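Piltside Heritage Walk: yearly plaque and marker check, with my comments

I do this round every January, when the leaves are down and you can see what you're looking at. There are 8 stops this time. I've kept last year's order so the two lists can sit side by side. OK means leave it alone, WATCH means look again in spring, FIX means money.

1. Ferry landing plaque (bronze, on the boulder)
Bolts tight: OK
Lettering readable from the path: OK
Ground around base: WATCH
Comment: The boulder has settled toward the river a little more. I put the level on it and got 2 degrees. I'd like a second opinion before the thaw, and the gravel on the uphill side is getting thin.

2. Sostholm House, front wall
Mounting screws: FIX
Surface: OK
Comment: Bottom left screw is gone and the one above it turns with a fingertip. I taped it for now (ugly, sorry!). Please get stainless this time, the last set bled rust down the brick and I spent a whole morning scrubbing it.

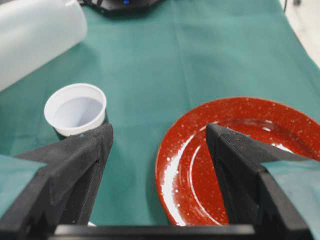

Sostholm House also needs its porch looked at, because that's where people stand to read the wall. Second board from the door gives when you step on it, and the handrail has a splinter as long as my thumb. I marked both with chalk. While I'm on the subject of the house, the enamel sign by the gate is chipped at two corners, and if you want to know what sort of finish I mean, think of a red speckled enamel plate like the one on the green tablecloth. It's glass on metal, so no wire brush, please! Damp rag only.

3. Laitinen boatyard marker
Post plumb: OK
Post base, probed for rot: OK
Panel cover: WATCH
Comment: The clear cover has gone cloudy along the top. You can still read the part about the launch ramp but the map is hopeless in low sun. I was there at 8 in the morning and had to shade it with my hat.

4. Schoolhouse bell stand
Frame bolts: OK
Clapper tied off: OK
Step and railing: OK
Comment: Nothing to report, for once. Whoever painted the railing did a lovely job.

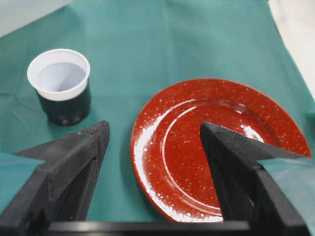
Red speckled plate and a small cup on the green cloth.

5. Dokel Mill, river side
Chain barrier: FIX
Warning sign: OK
Plaque fixings: OK
Comment: One link in the barrier is open wide enough to slip off its neighbor. The drop behind it is real, so this goes to the top of my list. I ordered a replacement length, 87 inches, which leaves a bit of slack for the hook. Until it comes there's a sawhorse across the gap, and please put it back if you move it.

6. Dokel Mill, road side
Plaque fixings: OK
Sight line for drivers: WATCH
Comment: The hedge is creeping out again. You can't see the plaque from the car until you're past it, and then people brake. Yuto Maruyama sent me an old photo of this corner with no hedge at all and it looked twice as wide.
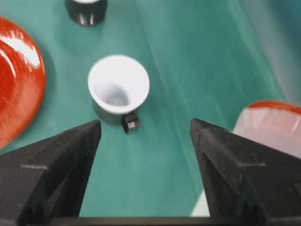

Glossy red plate, with the light on its rim.

7. Chapel gate
Hinges: OK
Latch: WATCH
Inventory tag 964 still attached: OK
Comment: The latch sticks when it's cold. A drop of oil helped, but I think the post has shifted and we'll be back at it. The tag is fine and legible. I only mention it after last year's mix-up with the paperwork.

8. Cemetery road stone
Stone upright: OK
Lichen: OK, leave it
Mower damage: WATCH
Comment: Fresh nicks along the bottom edge, low on the left. Could we ask for hand trimming within a foot of the stone? I've asked before and I'll ask again. The inscription is holding up better than I expected and the date is still sharp.

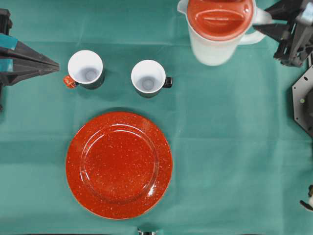

Cleaning supplies go back in the hall closet when your round is finished, brushes bristle side up, and the level goes in its case (it was left out on the porch last time). If you rinse rags in the hall kitchen, use the floor sink. Things like the two mugs and the white pitcher with the red lid are for drinks and should stay well away from stone cleaner. Write your own comments under mine and put your initials next to them, even if all you've got to say is OK.

Still open: screws for Sostholm House, porch board and handrail, chain for the mill, hedge, mower note. I'll walk the mill again as soon as the chain is up.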